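Can the machine tidy my bathroom yet?

Posted on a Tuesday evening by Thenmozhi Bangera

My sister asked me last week when she can buy a robot which puts things back where they belong. She has two boys and the bathroom is the worst room in her house. I work on software for sorting machines at Plalon, so the family thinks I must know the date. I don't, but I promised her a proper answer.

On the shop floor the answer is quite good. The line I look after moves the same 8 kinds of carton all day, in the same light, at the same height. If an arm drops one in 1000, we stop and find out why. My sister's home has no such list of objects — every morning it is a different one.

What is hard about picking up

A shoe is soft in one place and stiff in another. A thin rod is easy to see and difficult to grip when it lies flat. A small thing with ridges can roll away when the finger touches it from the side. A person solves all this without thinking, and usually while talking on the phone.

So people practise in simulation first, where a broken arm costs nothing. In February I started a small project of this sort at home and called it Mendutton. The rooms are strange mixtures, with a shipping container standing behind a toilet, but the chore is the one my sister means: clear the tank and the lid. The shoe, the flat green box and the little brass-yellow piece must all go somewhere else.

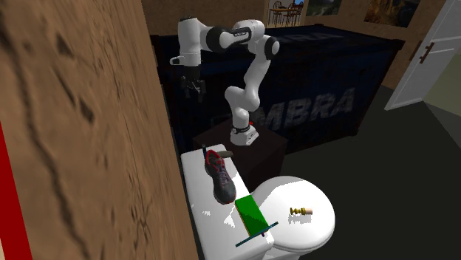
What I told my sister

For one known object on a flat surface, I would trust a machine today. For the whole bathroom I would still wait, and I did not want to give her a year. She said that in this case the boys will do it on Saturdays. I will write again when I have tried the thin rod with a slower approach from above.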